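Partnerschaftskreis Bredden–Kistdale
Protokoll der Frühjahrssitzung

Ort: Gemeindehaus Bredden, kleiner Saal
Beginn: 14.30 Uhr
Ende: 17.50 Uhr
Leitung: Marcelino Campos
Protokoll: H. W.
Anwesend: siehe Liste (liegt dem Original bei)
Entschuldigt: Familie R., Frau D.

TOP 1 Begrüßung und Formalien

Herr Campos eröffnet die Sitzung. Die Einladung ist rechtzeitig verschickt worden. Zur Tagesordnung wird beantragt, den Punkt Gastgeschenk vor den Punkt Verschiedenes zu ziehen. Dem wird ohne Gegenstimme gefolgt.

Das Protokoll der Herbstsitzung wird mit einer Änderung genehmigt. Unter TOP 4 muss es heißen: "Der Bus wartet am Sportplatz" (nicht "am Schulhof"). Frau L. hatte schriftlich darauf hingewiesen.

TOP 2 Rückblick auf die Fahrt nach Kistdale

Frau L. berichtet. Die Fahrt ist insgesamt gut verlaufen. Die Fähre hatte auf dem Hinweg Verspätung, dadurch fiel der Empfang am ersten Abend kürzer aus als geplant. Die Gastgeber hatten das Essen warm gehalten. Der Ausflug zur alten Spinnerei ist bei den meisten sehr gut angekommen. Einige Teilnehmer fanden den Fußweg dorthin zu lang und hätten sich vorher einen Hinweis gewünscht.

Kritik gab es an der Verteilung auf die Gastfamilien. Zwei Ehepaare waren außerhalb von Kistdale untergebracht und mussten abends früher aufbrechen. Herr T. regt an, beim Gegenbesuch alle Gäste innerhalb des Ortes unterzubringen oder einen Fahrdienst für den Abend einzuteilen. Der Vorschlag wird unter TOP 4 wieder aufgenommen.

Die Abrechnung der Fahrt liegt vor. Nach Abzug aller Kosten bleibt ein Überschuss von 1.435 Euro. Frau S. erläutert die einzelnen Posten. Die Busfirma Bako hat für die Wartezeit am Hafen keinen Aufschlag berechnet. Herr Campos wird sich dafür schriftlich bedanken. Der Überschuss bleibt in der Kasse und wird für den Gegenbesuch verwendet. Einstimmig beschlossen.

TOP 3 Gegenbesuch im September, Programm

Die Gäste aus Kistdale kommen im September von Donnerstag bis Montag. Der genaue Termin ist mit dem dortigen Kreis abgestimmt und wird mit dem nächsten Rundbrief bekannt gegeben.

Vorläufiges Programm:
Ankunft am späten Nachmittag, Begrüßung im Gemeindehaus, danach Abend in den Familien
Rundgang durch Bredden mit Besuch der Mühle, nachmittags frei
Tagesausflug mit dem Bus, Ziel noch offen
Ökumenischer Gottesdienst, gemeinsames Mittagessen, abends Partnerschaftsfest
Abreise nach dem Frühstück

Für den Tagesausflug liegen zwei Vorschläge vor. Frau L. spricht sich für die Glashütte aus, Herr T. für die Schifffahrt auf dem Kanal. Gegen die Schifffahrt wird eingewandt, dass die Gruppe aus Kistdale sie beim letzten Besuch schon gemacht hat. Herr T. entgegnet, dass es damals den ganzen Tag geregnet habe und man vom Ufer nichts gesehen habe. Nach längerer Aussprache wird vereinbart, beide Angebote mit Preisen einzuholen und in Kistdale nachzufragen, was dort gewünscht wird.

Für den Rundgang hat die Druckerei Tulleo angeboten, den zweisprachigen Faltplan nachzudrucken. Eine Auflage von 700 Stück soll bestellt werden. Die Öffnungszeiten der Mühle auf der Rückseite sind veraltet und müssen vorher geändert werden. Die englische Fassung liest Herr Campos Korrektur. Der Rest der Auflage wird im Gemeindehaus und in der Bücherei ausgelegt.

Die Sitzung wird um 15.55 Uhr für eine Kaffeepause unterbrochen.

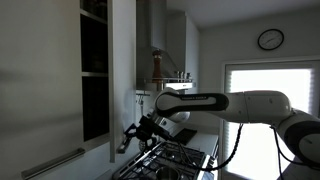
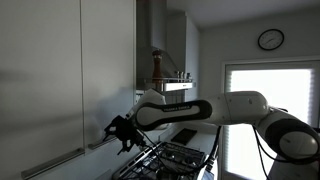 Bredden, 9. März 2025

Fortsetzung der Sitzung um 16.20 Uhr. Frau S. muss vorzeitig gehen, ihre Unterlagen zu TOP 5 hat sie Herrn Campos übergeben.

TOP 4 Unterbringung der Gäste

Aus Kistdale haben sich vor allem Ehepaare angemeldet, dazu einige Einzelreisende und eine Familie mit Kleinkind. Die Rückmeldungen der Gastfamilien reichen bisher nicht aus. Herr Campos bittet alle, im Bekanntenkreis noch einmal nachzufragen. Englischkenntnisse sind erwünscht, aber keine Bedingung.

Zum Vorschlag von Herrn T. aus TOP 2: Alle Gäste sollen nach Möglichkeit im Ort wohnen. Wer in einem der Außendörfer unterkommt, wird abends gefahren. Herr T. stellt den Fahrplan dafür auf. Frau P. und Herr N. haben sich bereits als Fahrer gemeldet.

Frau P. fragt, wie mit Sonderwünschen beim Essen umgegangen wird. Es soll wieder der Fragebogen vom letzten Mal verschickt werden, ergänzt um die Punkte Allergien, Haustiere im Haus und Treppen. Rücklauf bis Ende Juni an Frau L.

Die Familie mit Kleinkind kann bei Familie R. wohnen, ein Kinderbett ist dort vorhanden. Eine schriftliche Zusage steht noch aus.

TOP 5 Partnerschaftsfest

Das Fest findet wie beim letzten Mal im großen Saal statt, bei gutem Wetter mit Tischen im Hof. Der Saal ist vorgemerkt. Die Gemeinde verlangt eine Kaution von 100 Euro, die nach der Abnahme zurückgezahlt wird.

Für Essen, Getränke und Musik werden Kosten von rund 2.000 Euro erwartet. Über die Höhe gibt es unterschiedliche Meinungen. Herr N. hält ein Buffet von auswärts für zu teuer und schlägt vor, dass die Mitglieder Salate und Kuchen mitbringen und nur das Fleisch bestellt wird. Frau P. weist darauf hin, dass die Gastfamilien an diesem Wochenende ohnehin viel zu tun haben und nicht noch zusätzlich belastet werden sollten.

Beschluss: Die warmen Speisen werden bestellt. Salate und Nachtisch übernehmen Mitglieder, die keine Gäste im Haus haben. Eine Liste geht mit dem Rundbrief herum. Bei drei Enthaltungen angenommen.

Musik: Die Blaskapelle hat für eine Stunde zugesagt. Für den späteren Abend wird der Tanzkreis gefragt, ob er wieder einen Tanz zum Mitmachen anleitet. Reden sollen kurz gehalten werden und werden vorab übersetzt, damit der Text auf den Tischen ausliegen kann.

TOP 6 Gastgeschenk

Beim letzten Besuch wurde eine Bank für den Park in Kistdale gestiftet. Vorgeschlagen werden dieses Mal:
ein Apfelbaum einer alten Sorte aus der Gegend
ein gerahmter Stich der Mühle
ein Kochheft mit Rezepten aus beiden Orten

Der Baum scheidet aus, die Einfuhr von Pflanzen ist zu aufwendig. Für das Kochheft spricht sich die Mehrheit aus. Es soll je zur Hälfte Rezepte aus Bredden und aus Kistdale enthalten, jeweils in beiden Sprachen. Frau L. sammelt die Rezepte und bittet um Angaben in Gramm. Wer Handgeschriebenes von Eltern oder Großeltern hat, kann dieses zum Abfotografieren mitbringen. Einsendeschluss ist der 15. Mai. Das Angebot von Tulleo für den Druck wird abgewartet.

Herr T. möchte festgehalten haben, dass er den Stich für das passendere Geschenk hält.

TOP 7 Sprachkurs

Der Auffrischungskurs Englisch beginnt nach den Osterferien, dienstags um 19 Uhr in der Bücherei. Es sind noch Plätze frei. Schwerpunkte sind Gespräche bei Tisch, Wegbeschreibungen und Arztbesuch. Das Lehrbuch vom Vorjahr kann weiter benutzt werden.

TOP 8 Verschiedenes

Der Schaukasten am Rathaus schließt nicht mehr richtig. Herr N. sieht ihn sich an.

Das Ortsschild mit dem Hinweis auf die Partnerschaft ist an der Nordseite stark ausgeblichen. Herr Campos fragt bei der Gemeinde nach, wer für die Erneuerung zuständig ist.

Von der Fahrt sind eine graue Strickjacke und ein Lesebrillenetui liegen geblieben. Abzuholen bei Frau L.

Frau P. bittet darum, den Rundbrief künftig wieder in größerer Schrift zu drucken. Wird übernommen.

Die nächste Sitzung findet im Juni statt, Einladung folgt.

Für das Protokoll: H. W.
Gesehen: Marcelino Campos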